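로봇 자동화 시연회 참관 및 공개 행사 준비 회의록

회의명: 로봇 자동화 시연 참관 결과 검토 및 공개의 날 준비 회의
일시: 2018년 3월 11일 14:00~16:10
장소: Ziseo 본관 2층 회의실
참석: 운영부, 시설안전부, 교육협력부, Larine 기술지원부
배포: 참석 부서 및 Xia 전시관 운영실

1. 개회 및 전차 회의록 확인
운영부장이 개회를 선언하고 안건 순서를 안내하였다. 전차 회의록은 시연장 출입구 표기를 '동측'에서 '북측'으로 정정하는 조건으로 원안대로 승인되었다.

2. 시연 참관 결과 보고
운영부는 Larine 시연실 방문 결과를 보고하였다. 방문단은 오전에 시설 현황 설명을 듣고 오후에 Putix 작업 환경의 시뮬레이션 시연을 참관하였다. Larine 측은 실물 장비를 배치하기 전에 작업대의 높이와 물품 위치를 화면상에서 먼저 검토하는 절차를 설명하였으며, 방문단의 요청에 따라 동일 작업을 두 차례 반복하여 보여 주었다.

교육협력부는 설명이 전문 용어 위주로 진행되어 일반 관람객이 이해하기 어렵다는 의견을 제시하였다. 특히 경로 계획과 파지 자세에 관한 설명은 중학생 단체를 기준으로 다시 작성할 필요가 있다고 하였다. Larine 기술지원부는 이를 수용하고, 해설문을 별도로 작성하여 교육협력부의 검토를 받기로 하였다.

시설안전부는 시연실의 관람 동선이 출구 쪽에서 겹치는 점을 지적하였다. Xia 전시관에서는 입장과 퇴장을 분리하고, 대기 줄은 복도 벽면을 따라 한 방향으로 운영하는 것이 적절하다는 의견이었다.

3. 공개의 날 운영 계획
공개의 날은 5월 중 Xia 전시관에서 개최하는 것으로 의견을 모았다. 세부 일자는 전시관 대관 일정이 확정된 후 서면으로 통지한다.

가. 관람 인원은 최대 300명으로 하며, 사전 신청을 원칙으로 한다.
나. 해설은 회차별로 실시하고, 회차 사이에 10분의 정비 시간을 둔다.
다. 안내 책자는 988부를 인쇄한다. 이 중 100부는 인근 학교에 사전 배포하고 나머지는 행사 당일 및 이후 방문객용으로 보관한다.
라. 시뮬레이션 화면은 전시관 주 화면에 송출하고, 해설자는 화면 좌측에 위치한다.

인쇄 부수에 대하여 운영부 내에서 과다하다는 의견이 있었으나, 하반기 방문 행사에도 같은 책자를 사용할 수 있다는 점을 고려하여 원안을 유지하였다. 단체 신청 접수는 교육협력부로 창구를 일원화하고, 신청서에는 인솔자 연락처와 휠체어 이용 여부를 기재하도록 한다.

4. 안전 및 설비
시설안전부는 전시관 주 화면 앞 바닥 배선을 덮개로 정리하고, 비상구 앞에는 안내대와 의자를 두지 않도록 요청하였다. 전원 용량은 기존 설비로 충당할 수 있으나, 음향 장비는 별도 회선을 사용하기로 하였다. 실물 로봇의 전시 여부는 이번 회의에서 결정하지 않고 차기 회의로 이월하였다.

5. 해설 자료 검토
Larine 기술지원부가 해설용 화면 자료를 제출하였다. 교육협력부는 로봇 팔과 작업대의 배치를 먼저 소개한 다음 그리퍼의 동작을 설명하는 순서를 제안하였고, 참석 부서가 이에 동의하였다.

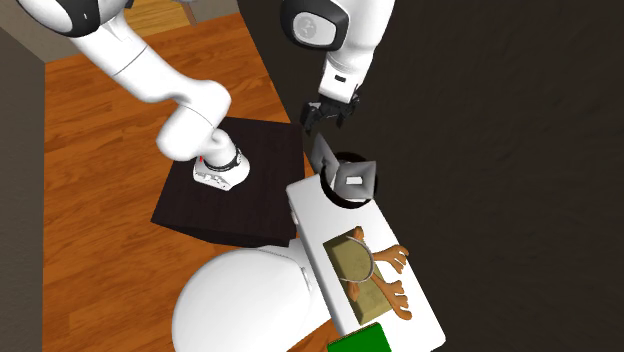
Putix 작업 환경의 시뮬레이션 화면 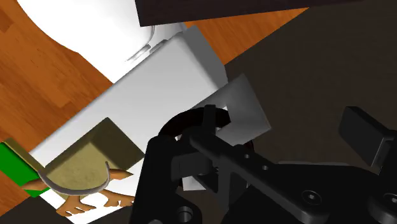
해설문에는 '집게'와 '그리퍼'가 혼용되어 있어 '그리퍼'로 통일하고, 처음 나오는 곳에 한하여 괄호 안에 '집게'를 병기하기로 하였다. 시뮬레이션과 실물 장비의 차이에 대한 문단은 책자 앞부분으로 옮긴다. 영문 해설은 국문 확정 후 착수하며, 번역 비용은 교육협력부 예산으로 집행한다.

6. 의결 사항
가. 공개의 날 운영 계획은 제3항의 내용대로 의결하였다.
나. Larine 기술지원부는 수정 해설문을 차기 회의 전까지 교육협력부에 제출한다.
다. 시설안전부는 Xia 전시관 현장을 점검하고 동선 도면을 작성한다.
라. 운영부는 대관 신청 및 책자 인쇄 견적을 진행한다.

7. 기타
교육협력부는 관람객 설문을 종이와 온라인으로 병행할 것을 건의하였다. 운영부는 설문 문항 초안을 받은 뒤 검토하기로 하였다. 주차 공간은 인근 시설과의 협의가 필요하여 결정을 보류하였다.

8. 차기 회의
차기 회의는 전시관 현장 점검이 끝난 후 동일 장소에서 개최하며, 실물 로봇 전시 여부와 주차 협의 결과를 우선 안건으로 한다.

운영부장이 16시 10분에 폐회를 선언하였다.

작성: Ziseo 운영부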